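About us | Who we are and what we're for
Posted in March by Annatjie Ngubane

Skoseno helps people buy robots, and a fair amount of the time it helps them not buy one. We are paid the same either way, which our accountant considers a design flaw.

We started with a delivery robot. Hendrik Maluleke and I were both working for Ntuli, a property management firm with a good many shopping streets and office forecourts on its books, and Ntuli had been offered a wheeled courier that would take parcels from the loading bay to the tenants. The brochure was lovely. The robot in it was crossing a surface like a snooker table. Our surface had been laid by people who liked gaps, and the robot met the first proper joint between two slabs, stopped, thought about it for some time and asked for help. It went on asking for help until the end of the lease. We had budgeted for the machine. We had not budgeted for Hendrik walking along behind it.

After that we got a reputation inside the firm as the two who asked awkward questions, and when enough people outside it began ringing up to borrow the awkward questions, we left and put them on a price list.

What we do

Most of our clients look after places that the public walks through: precincts, campuses, hospital grounds, the odd market hall. They have been told they need a sweeping robot, or a patrol robot, or something that carries things, and they have a figure in mind which came from the person selling it. We start by taking the figure away and putting it somewhere safe.

Then we build the site on a computer. We model the paving and the kerbs, the lamp posts, the awnings, the shop windows that play havoc with anything using light to judge distance, and the shade that falls down one side of a street and makes a camera think it has gone indoors. A candidate machine gets driven about in there before anyone signs anything. It is a good deal cheaper to have a robot wedge itself against a lamp post in software, and the lamp post doesn't mind.

The building of sites is done with a tool called Gromar, which we license by the year and swear at by the day. The driving is done by Hendrik's side of the office. The spreadsheet is me.
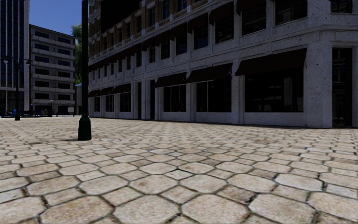 People ask how much detail is worth paying for, and the answer depends on what the robot has for wheels. A big sweeper with fat tyres doesn't care about a worn joint, so we don't charge you for modelling worn joints. A small courier with wheels like cotton reels cares about little else. Glass matters for nearly everything. Upper floors matter hardly at all, except where a tall building blocks the sky and the positioning goes for a wander, and I have had some quite heated conversations with clients who wanted their fourth-floor stonework done nicely. It can be done nicely. It goes on a separate line of the invoice.

How the money works

I'm putting this on the about page because it's what everyone emails to ask.

Our standard site model costs 2,920 pounds. That buys you one outdoor area, one route and one type of machine. A second type of machine on the same site is 730, as the model is already there and it is only Hendrik's time. A second site is a second site, I'm afraid, even if it is just round the corner and the architect was the same.

A buying review costs 900. You send us the quotes you have been given and we send them back with writing on. We look at the lease, the service contract, the spare batteries, the mapping fee, the fee for changing the map when you move a bench, and who pays for the recovery when the machine goes down a ramp it should have gone round. We also look for anything described as "one-off" that appears on more than one page.

We charge a flat 700 for a half-day planning session with your own people, at your place. Bring whoever cleans the site now. They know where the water collects, and the person with the budget almost never does. If the cleaners can't come we would sooner move the date.

Anything odd we quote for. A client last year wanted to know whether six robots would be cheaper than two. They would not.

Things we will ask you

What happens to the job on a day the robot is broken? Where does it sleep, and is there a socket? Who gets the message at ten past four in the morning, and have they been told? How do you intend to get it up the step? There is always a step. We had one client who was certain there was no step, and we rather enjoyed that afternoon.

We will also ask for your plans, which will be out of date. Send them anyway. We compare them with what is on the ground and you get a corrected set back, and several people have told us the corrected drawings were the most useful thing they got from us. I have chosen to take this as praise.

What we don't do

We don't sell robots and we don't take commission from anyone who does. Kaketeck, who supply the sweepers that several of our clients ended up with, have been told so more than once and have taken it well – they still send a calendar. We have recommended against Kaketeck machines as often as for them, mostly on hills.

We don't do warehouses. Warehouses are flat, tidy and indoors, and there are plenty of capable firms who will be glad to hear from you. We don't do farms either, although Hendrik would like to and keeps leaving tractor catalogues in the kitchen.

We don't promise that a machine which behaves on the screen will behave on your site. A simulation tells you which purchases are hopeless, and gives you a decent idea of what the rest will cost to live with. After that you need a trial, outdoors, in bad weather, with schoolchildren. We help you write the trial terms so that you can hand the thing back.

Who we are

Annatjie Ngubane does budgets, contracts and this website. Before Ntuli she spent years buying lifts and escalators for other people, which is good training, as they too are sold on the price of the machine and paid for on the price of the servicing. She will read your service contract to the end. She has been known to read it aloud.

Hendrik Maluleke does sites, models and testing. He trained as a surveyor and still can't walk across a forecourt without looking at his feet. If you meet him on a site visit and he seems not to be listening, he has probably found a drain.

The rest of the office is a small and patient group who build the models, run the tests and answer the phone. They asked not to have write-ups, having seen ours.

Working with us

A site model usually takes us a few weeks from the visit. Please don't sign a lease in the meantime, even if the discount ends at the end of the month. The discount will be back. If you have already signed, get in touch all the same, as there is often some room in the first review period and we know where to look for it.

We take on new sites all year apart from a stretch in March, when every organisation we have ever met discovers it has money left over and would like to spend it on a robot by the end of the week. We do buying reviews only during that stretch, and we do them quickly.

Write to the office with the postcode of the site, what you have been quoted for and roughly what you hoped it would do. Photographs of the ground are more help than photographs of the buildings. Do mention the step.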